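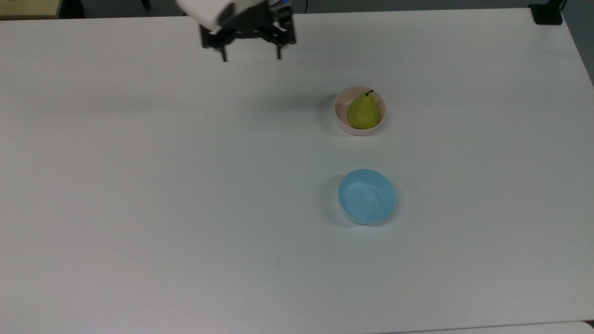 About Dimcombe

Dimcombe makes bowls and small dishes for everyday tables. We started in February with one kiln and a short list of shapes, and we still keep the list short. Most of what we sell is the small round bowl, a size that holds a single piece of fruit, a helping of oatmeal or whatever comes out of your pockets at the end of the day.

Yvette Hiebert and Laurier Melnyk run the workshop. Yvette draws the shapes and tests them at home for a few weeks before we offer them. Laurier mixes the glazes and loads the kiln. Rhea Quiambao handles orders, packing and the phone. If you have written to us about a chipped rim or a late box, you have probably heard from Rhea.

Our bowls

The Plestarard is our small bowl. It is shallow, with a thin rim, and it comes in off-white, pale pink and gray. The colors shift a little from one firing to the next, so two bowls bought months apart may not match exactly. If you need a matched set, order it all at once and tell us in the notes.

The Grernilero is the deeper one, meant for soup and noodles. It weighs more than it looks and takes longer to dry, so we make it in smaller batches. When it is out of stock, the next batch is usually about a month away.

We do not make plates. People ask often, and Laurier has tried, but they warp in our kiln and we would sooner leave them to someone else.

Fruit and bowls

A pear will ripen on the counter in an open bowl. Give it room, turn it once a day and press gently near the stem. When the neck gives a little, it is ready to eat or to go in the refrigerator. Wipe the bowl out afterward — juice left to dry on the glaze is harder to get off.

All our bowls can go in the dishwasher. Please don't put them in the oven or over a flame. Unglazed feet can scratch a painted or polished table, and we include felt pads in every box for that reason.

Visiting and ordering

The shop is at 1114 Kuipers Road, at the back of the building. Parking is on the left side. We keep a shelf of seconds by the door, priced lower for small marks in the glaze. Seconds are not sold online and cannot be returned.

For orders of more than 3 sets, please call ahead so Rhea can check what is on the shelf.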